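Section 2: Before you put anything back in the case

I do this part slowly, usually with coffee parked well out of reach. My notes are for the Skalov bench kit, but most of it works for any old desktop tower you're rebuilding.

1. Get your bench sorted first. Keep cords behind the panel and find the red stop button before you need it — I like mine at the left-hand end.
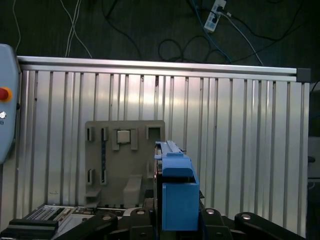 Fixture plate in front of the aluminum panel, power strip behind.

Note: Small parts go in the fixture, never loose on the bench. I lost 2 screws that way and Leonie Mudgway still brings it up.

2. Unplug the tower and lay it on its side with the cover off. Touch bare metal on the chassis before you touch the board.

3. Look over the board before adding a thing. Find the coin-cell battery, the memory slots and the processor socket. With the socket's bracket flipped open, keep your fingers (and sleeves!) away from the contacts.

Caution: Don't tug on the cable bundles. If one's in your way, ease it aside and leave the connector plugged in.

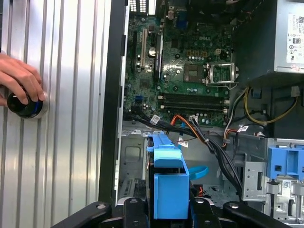 4. Fit the hard drive. Hold it by the blue caddy, never by the green circuit board, and keep off the gold pins too. Line it up with the bay before you push — if it feels stiff, back it out and start over.

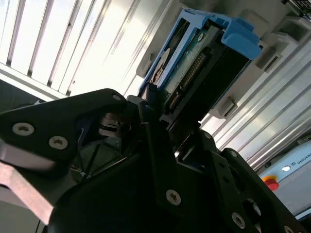 I've forced a drive exactly once, and it cost me a 600 GB disk and most of an evening, so please be gentle. Once the drive is in, check that the latch sits flat, then go on to Section 3 for the cables.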